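About Brophy Tables

Brophy makes and refits small pedestal tables for offices, classrooms and shared workrooms. We started in 2000 with one workbench and a list of schools that wanted furniture they could move without calling anyone. 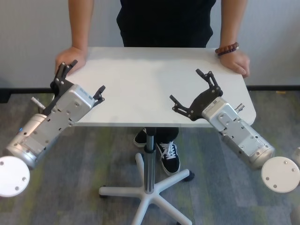 Most of our work is still the light rectangular table on a single center column with a star base. One person can take hold of the top and turn it to suit the room. We sell it with a white or pale gray top, and the corners are rounded on every size.

What we do

We supply new tables, and we refit old ones. If the top is scratched but the column is sound, we replace the top and leave the rest alone. Casters, collars and columns can be ordered separately — call us with the order number and we will look up which part you need. Customers outside our delivery area can ship a base to the workshop and get it back with a new top fitted.

The current models are the Wurnham, which has a fixed height, and the Gunness, which is adjustable. Replacement parts for the older Tendidmont are still in stock, though we no longer sell it new.

Every new table carries a 36-month warranty on the column and base. Tops are covered for 2 years.

Who we are

Diarmuid Mulligan runs the workshop and signs off on each order before it ships. Ludmila Halás handles school and office accounts. Samira Hourani looks after parts and repairs, and she is the person to ask about anything bought before the current models came in. Cathal Kinsella does deliveries and setup.

Visiting

The showroom is at the front of the workshop and is open on weekdays. You can try the tables at standing and sitting height, and samples of the tops can be taken home. Please call first if you are bringing a base in for repair. We close for one week in November for inventory.

Page last updated 2020-09-24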